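助成元向け進捗報告(2020年2月分)
案件名:共用ロッカーにおける衣類取扱いロボットの運用基準づくり
報告者:Ristimetti 運用基準班

前回の報告書で「基準案は三月に完成見込み」と書きましたが、この見通しは楽観的でした。条文の数だけなら予定どおり進んでいます。ただ、現場の作業と突き合わせると、守ったかどうかを判定できない条文がかなり残っています。今期はその洗い出しに時間を使いました。

## 1. 今期の実施内容

Tilville の試験室で、ロッカー内の衣類を扱う作業を572回記録しました。このうち111回で、作業者と記録係の「基準を守った/守っていない」の判断が割れています。機械の失敗率とは別の数字ですので、混同のないようお願いします。同じ動作を見て、同じ条文を読んで、結論が違ったということです。

割れた原因の多くは「周囲の物品に対し十分な距離を保つこと」という条文にあります。Kullier の社内指針からほぼそのまま借りた文言で、読めばもっともらしいのですが、「十分」の値がどこにもありません。指先から測るのか、ハンド全体の外形から測るのかも決まっていません。手首側の映像で確認しようとすると、指そのものが視野の大部分を占めることがあり、陰になった側の距離は読み取れません。
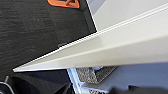 手首側カメラの映像。白い指の下側に金属の枠とメッシュ状の面が見える。

この種の映像だけで距離の遵守を証明できるという主張には、当班は同意しません。Kullier の指針では手首側の映像を「主たる証拠」としていますが、根拠となる試験の記載がなく、問い合わせへの回答も届いていません。

## 2. 映像記録の扱い

記録の保存期間と画質についても条文を置きました。保存期間は14日で合意済みです。画質のほうは、Vũ から「全区間で対象物が判別できること」という案が出ましたが、採用を見送りました。ハンドが大きく傾く区間では、淡い色の面が画面の左半分を占め、白っぽい針金状のラックは右下の隅にしか写らない、といったことが普通に起きます。こうした区間をすべて不合格にすれば、合格する記録はほとんど残らないでしょう。かといって無条件に認めると、条文を置く意味がありません。

現在の案では、対象物に触れる前後の区間に限って判別可能であることを求めています。移動中の区間は、記録が途切れていないことだけを条件とします。妥協の産物であり、よい条文だとは思っていません。 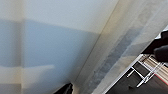
## 3. 衣類と私物に関する条文

今期もっとも議論が長引いた部分です。初版には「衣類は所定のフックに掛け、床面に物品を置かないこと」とありました。整った条文ですが、使う人の暮らしには合いません。二つのフックがどちらも上着類でふさがることは珍しくなく、小物は床に置かれます。ロボット側だけに規則を課しても、ロッカーの使い方までは変わりません。

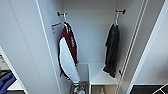

左のフックにえんじと白の上着、右のフックに黒い衣類。床には小物がある。

改訂案は次のとおりです。

- フックがふさがっている場合、既に掛かっている衣類を動かさない。
- 床の物品は、所有者の指示がない限り触れない。
- タグや紐など垂れ下がるものは、衣類本体と同じ扱いとする。
- 文字や印字を読み取れないときは、持ち主を推定しない。

四つ目には「過剰だ」という意見が付きました。当班は残すべきだと考えます。色や形だけで持ち主を当てる運用は、当たっている間は便利に見え、外れたときに誰の責任かを説明できません。

## 4. 基準への適合表示について

Vũ からは、基準案に沿った機器に適合表示を付けたいという要望が引き続き出ています。現時点では反対です。判定の割れた記録が100件を超える状態で表示だけを先に出せば、利用者は安全が確認されたものと受け取ります。表示の図案作成に充てる予定だった費用は、判定者の訓練に回すことを提案します。

## 5. 未解決の事項

- 距離の測り方。指先基準と外形基準の両方を試しましたが、どちらでも判断の割れは残りました。
- 透けて見える仕切りの扱い。向こう側の物を「見えている」と数えるかどうか、条文がありません。
- 緊急停止後の復帰手順。初版の三行では足りず、書き直しています。

## 6. 次期の予定と承認のお願い

次期は新しい条文を増やさず、既存の条文を判定可能な形に直すことに専念します。記録は同じ試験室で取り直し、判定者を3名に増やして一致の度合いを調べます。結果が改善しない条文は削除の候補とします。条文が減れば進捗が後退したように見えますが、判定できない条文を数に入れた進捗率を今後も報告し続けることには賛成できません。

つきましては、完成時期の見直しと、前項4の費用の振替について承認をお願いします。振替が認められない場合、判定者の増員は見送りとなり、距離の条文は「参考」扱いに下げて提出します。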